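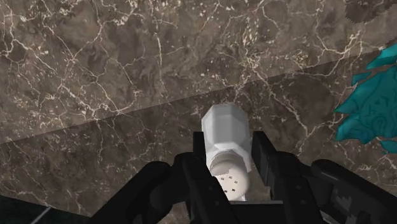 Sasow kitchen arm, pre-use check
2018-02-07, checked by Elis Gwilliam

Emergency stop: OK. Bit stiff, but it goes in.

Finger pads: OK, wiped both.

Grip force: set low for condiments. I do like how gently it closes now!

Salt and pepper routine: PASS WITH COMMENT. My limit is 900 grams and a shaker is nowhere near that, so lifting is fine. Seasoning a dinner (the right amount, on the right plate) I still wouldn't trust it with.

Worktop clear of cloths: redo before each run, please.

Cable strain relief: not checked, Ilham has the key.

Next full check: August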